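Dretora's planner update: do we need it?

Software notes from the Milleck bench, February

Dretora has been telling its users since before Christmas that the new release of its pushing planner "understands the table". We have had it on the arm for long enough to have a view, and the view is that it understands some of the table some of the time. That may well be enough for what we do. It is a long way from what the release notes say.

For anyone who skipped the last issue, the job is pushing blocks about on a board with a single probe. You type an instruction such as "move the blue cube next to the yellow octagon", the perception side works out what is where, and the planner turns that into a string of short pushes. The old version planned one push, looked again, and planned the next. It was slow and a bit dim, but you could always tell what it thought it was doing. The new one plans up to 30 pushes ahead and only looks again when it decides it has reason to.
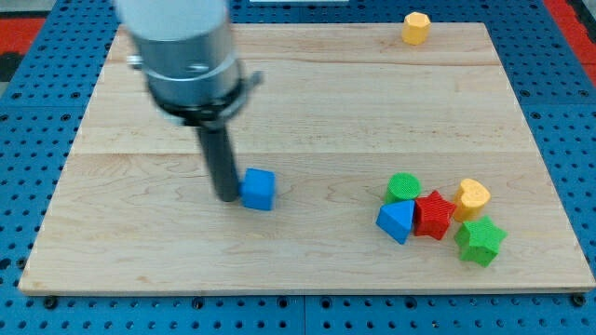
Our main complaint is with that last part. The trigger for looking again is a confidence score, and the score is worked out by the same model that made the plan. If the model has the wrong idea about where a block will end up, it is quite happy with its wrong idea. We had runs where the cube had turned a corner off the probe and the planner went on pushing at the place where it ought to have been, with the confidence line flat along the top of the plot. Dretora's support people suggested we raise the threshold. We did, and it then looked again after nearly every push, so we were back to the old behaviour with a bigger download.

Clusters are the other sore point. When blocks sit close together, the segmentation in Pumphrey (still our perception package, still on the old branch) sometimes joins two of the same colour, or gives one block two labels. The old planner coped because it forgot everything between pushes. The new one keeps a track for each block and hangs on to a bad label for as long as it can. There is a setting to drop stale tracks. It is in seconds, it defaults to 5, and it isn't in the manual.

We replayed 869 logged episodes from the autumn through both versions, offline, to see which plans they would have picked. Please don't read much into this. A replay can't tell you what a block would have done under a push it never got, and that is exactly the thing in dispute. What it can tell you is how often the two planners disagree about the very first push, and they disagree far more than we expected from something sold as a drop-in replacement. Most of the disagreements are over which side of a block to go to. The new version likes a longer way round with a cleaner contact. Fair enough on an open board, less so with a crowd of shapes on the right-hand side.

Credit where it is due, the collision checks are better, and the motion between pushes is smoother. The config files can now be read by a human being. Emik, our own logging tool, needed 2 small changes to take the new message format, and both are merged.

So the bench stays on the old planner for anything that counts. The new one is installed beside it under its own launch file, and you are welcome to try it if you save the full log, confidence values included. Please leave the threshold as you find it or write down what you changed it to. If you are comparing instructions, run both planners from the same starting layout, otherwise we can't use the result.

Dretora says a fix for the stale tracks is coming in the next point release. It said so about the last one too.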